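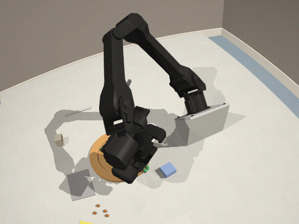
2.3 Planning your cell before you order

We know it's tempting to go straight to the price list, but do spend an hour with the Stidex layout planner first!

1. Enter your floor size and add the arm, with its tool attached.
2. Swing the arm through its full reach and leave 70 cm clear past the farthest point.
3. Set aside 2,000 dollars for the base and wiring (ours came to around 53 percent of that, but floors vary).

Note: Quotes from Zavby stay open for 3 months.

Caution: Never order a base until the floor load has been checked.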